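Household Technology and Everyday Claims
Handout 5: The pressure cooker and what it is said to save
Course tutor: Naledi Joubert

Read this before the session and bring one claim you have seen made for a kitchen appliance. A leaflet, a box, a relative, all fine.

Few pots have been sold on as many promises as the pressure cooker. It saves time, it saves fuel, it keeps the vitamins in, it makes cheap meat taste expensive. Some of that holds up. Water under pressure boils at a higher temperature, so food that needs long wet cooking gets done sooner. Beans and stewing beef are the usual cases and I have no quarrel with them.

My quarrel is with the clock. Recipe times generally start when the pot reaches pressure and stop when the heat goes off. Heating up is left out, and so is waiting for the pressure to drop. In March the Carndale evening group timed a bean stew from cold pot to open lid. The recipe card said 47 minutes. They got 78. That may still beat an ordinary pot, but the group did not run one alongside, so please don't quote the result as proof of anything.

The second claim is that one pot can replace most of the others. Look at how people use theirs before you believe it. A cooker that comes out for soup twice a winter has replaced very little, and it takes up a good part of the cupboard the rest of the year.

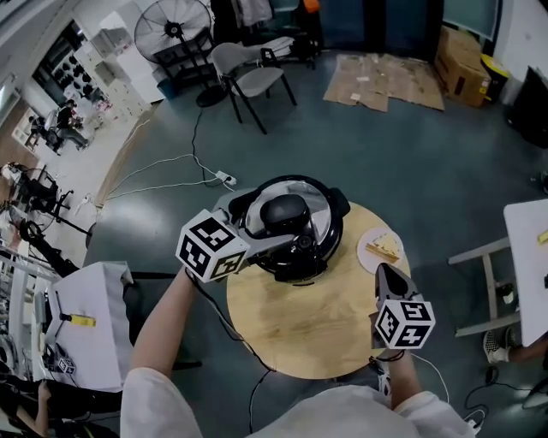
TABLE AND COUNTER SPACE

A pressure cooker with a black lid and a side handle claims the middle of a round table, and a little plate with one wedge of something yellow fits in to the right of it. Try planning a meal on that surface. Where does the chopping board go? Where does the lid go when it comes off? Manufacturers give capacity first and footprint much later, if you can find it.

Cords deserve the same suspicion. A power strip on the floor behind the table, with cords spread around it, is a common arrangement in rooms that were never laid out for cooking. If your own cooker is electric, write down where its cord would have to run and who walks there.

Reading: Mathebula, "The Crowded Counter," chapter 4. Kileo's reply is in the course folder. I find Kileo too kind to the manufacturers, but read both and decide.

For next time: time one dish from cold pot to plate, washing up included. Note what you left out.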